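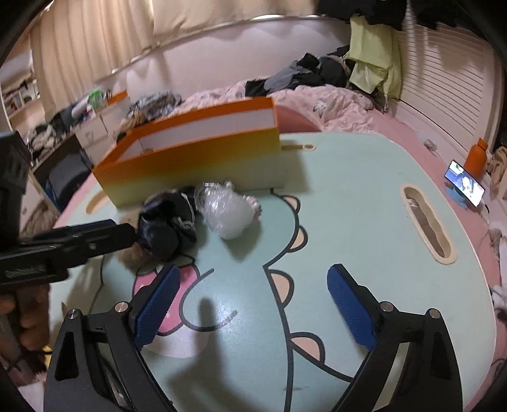 A children's table with a cartoon dinosaur printed on its top, and a long open box.

A children's activity table is a low table made for drawing, modelling, puzzles, snacks and sorting games. It differs from a school desk in that it has no fixed front or back, so children can sit or kneel on any side. Most have rounded corners, and many carry a printed design on the top.

Construction

Tops are commonly moulded plastic, coated fibreboard or solid timber. Moulded tops are light enough for an adult to move with one hand and are often sold with matching stools. Fibreboard tops are heavier and stay put better, but the edges swell if spills are left to soak in. Legs may be fixed, screwed in or folding. A small table for toddlers is typically 70 cm long, with larger ones sold to preschools and libraries.

Printed tops

Animals, alphabets, road maps and number lines are the usual subjects. Dinosaurs became a common choice once makers began selling tables by theme, with a cupboard, a stool and a bin in the same colours. Thick black outlines and flat areas of colour are favoured, as they stay readable under scattered toys and hide light scratching. Pale greens and blues are often used as the ground colour.

The Skurnow series, drawn by Oliwia Zalewska for the furniture maker Wirkis, had a different animal on each table. The first run was 800 tables, all sold to kindergartens. A later version had a matte finish after staff reported glare under ceiling lights. Glossy tops remain more common in homes and are easier to wipe down.

Storage

Loose pieces are generally kept in an open box or tray that can be lifted onto the table and put away afterwards. Long, shallow boxes suit pencils and blocks, while deeper tubs are used for soft toys. Some tables have a well in the centre instead, covered by a lid when a flat surface is needed. Preschool teacher Bronisława Pawłowska recommended a single box per activity, brought out full and returned full, as a way of teaching children to tidy up. Her handbook suggests a bright colour for the box so that it stands out from the tabletop.

Care

Plastic and coated tops are cleaned with warm water and a mild detergent. Wax crayon can be lifted with a little cooking oil on a cloth, followed by soapy water. Scouring pads dull the surface and can wear through a printed design. Folding legs should be checked for loose screws every few months.

See also: Play table; Toy box; Nursery furniture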